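Home About Recipes Letters Contact

Soup on Sunday

When I moved to Branolville I thought I would miss the big things: my language, the sea, the train to Saltau. What I miss is soup at noon. In Zamlow, where I grew up, every family ate soup on Sunday, also in the hottest weeks of summer, and no one asked if you were hungry.

I am 52 now and I have started to cook it again. My grandmother's soup had barley, dried mushrooms and a lot of dill. She never wrote down the recipe. She said "enough water" and "enough salt," and for her this was a complete instruction. My first 2 pots were gray and sad. The third was better, but it tasted of somebody else's house.

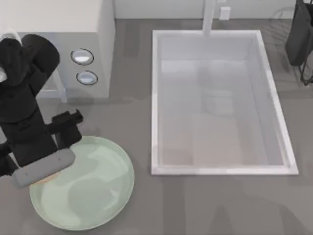 A plate on the countertop.

The mushrooms were the problem. I had soaked them for 15 minutes, as the package says, and then I threw the water away! My grandmother would have left the room. Now I soak them overnight, I pour the brown water slowly through a cloth, and I stop before the sand at the bottom.

The barley goes in at 9 in the morning. It needs more time than you think, and it drinks more water than you think also. I stir it when I pass by. In between I read, or I call my sister, who lives in Cao and makes the same soup with potatoes. We have been arguing about the potatoes for many years and I do not expect to win.
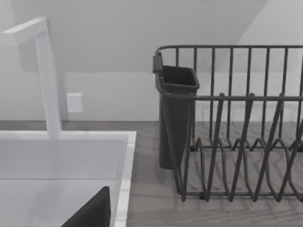

White sink, white faucet.

Dill goes in last, with the heat already off. Here it is sold in very small plastic boxes, so I buy three of them and feel a little robbed. In September I want to try growing it in a pot by the window, although my neighbor tells me it will become long and fall over.

Next time I will write about the bread, which is still not good.

Share 9 Comments 2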